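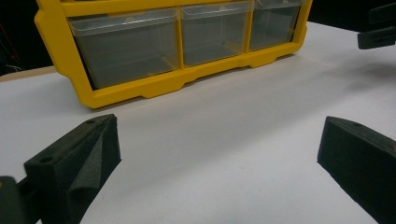
Thursday, June 13, 2024

Binding bench, morning and a good part of the afternoon.

Paste day again, and a warm one, so I got in early to beat the worst of the heat. The wheat starch I cooked before the long weekend had gone over, with that sour milk smell you can pick up from the doorway, and I threw the whole jar out. I know we have all talked about stretching a batch to the end of the week in summer and I'd love to believe in it, but I have now poured three batches down the drain since the weather turned and I think we should just cook less. A small saucepan, one part starch to five of water, left to soak for a while first, then stirred over the low burner until it goes from milky to that slightly glassy look and starts dragging at the spoon. I gave it longer than the handout says. The handout is too timid, in my opinion, and thin undercooked paste is how we ended up with the lifting corners on the Provov ledgers back in February.

Strained twice through the horsehair sieve once it was cool. Please, whoever uses the sieve next, rinse it from the back and don't leave it face down in the sink! It takes me ages to pick the dried bits out and I'm sure it shortens the life of the thing.

Now, the Tapia hymnal. I've been putting this one off, and I suspect anyone reading this knows why. It's 650 pages of soft wood-pulp paper, sewn on three cords, and at some point in its life a kind person with a bottle of white glue tried to save the spine and very nearly finished it off. I took off the last of that glue today with a methylcellulose poultice, 15 minutes at a time under a strip of polyester film, scraping with the bone folder I filed down for the job. Slow, but it came away in nice rubbery curls and only twice took any paper with it, both times on the outermost fold of a section that needed guarding anyway. I had tried longer on the test section last week and the damp went right through to the text, so keep it short and do it more often.

Once the spine was clean I could see the original sewing properly for the first time, and it's lovely work, really even, with the kettle stitches sitting all in a row. The middle cord has snapped at the front joint and the other two are holding but tired. My first thought was to pull the whole thing and resew, and I had the knife in my hand, but I sat and had a coffee and thought better of it. The sewing is sound through the middle of the book. I'm going to leave it be, frayed linen extensions onto the old cords, and then line the spine with Japanese tissue and a layer of aerocotton over it. If it doesn't open the way I want after that, I can still resew, and I'll have lost a day.

Guards: cut from the heavier kozo, pasted out on the glass and laid on with tweezers. I got through the first nine sections before lunch. Grain along the spine, always - I caught myself with a strip turned the wrong way and it cockled the moment it touched the paste, which was a good reminder to pencil an arrow on the sheet before cutting it down. They're drying now between blotters and spunbond under the light boards. Blotters changed at noon and again at half past two. I'll change them once more before I lock up.

The cover boards are less happy. Both corners at the tail of the back board are soft and splayed like an old paintbrush. I worked paste in between the layers with a thin brush, pinched them flat and clamped them between little squares of silicone release paper and scrap board. Same treatment as the Clulteo account book, which came out hard as a biscuit, so I'm hopeful.

For the new spine piece I went through the cloth shelf and there's nothing that sits well beside that faded green. The Banmont swatches came in the mail and the moss is nearer than I expected, a touch too blue under the lamp but much better by the window. I'd like to try toning a strip of the plain natural cloth with acrylics first. We've got plenty of it and I would sooner mix a color to suit the book than order a roll for the sake of one spine. If someone with a better eye than mine would look at the three test strips pinned over the sink, I'd be grateful. Write your vote on the masking tape underneath. I like the middle one, but I've been staring at green since eight o'clock and no longer trust myself.

A few bits of housekeeping while I think of it. The small nipping press is sticking on the way down. I've wiped the screw and put a little wax on it and it's better, though it still catches at the same spot, so don't force it. We're down to the end of the 18/3 linen thread, and the order form is on the clip. The humidity by the window was up a bit this afternoon, so I've moved the drying boards over to the inside wall, and I'd ask that they stay there until the weekend.

Left for tomorrow: guards on the next lot of sections, starting from page 107 where the bad tear is (I've put a slip in). Then fray out the linen cord, cut the tissue for the spine lining, and have another look at those corners with the clamps off. Fresh paste is in the fridge, top shelf, in the jar with the blue lid. It needs sieving again before use.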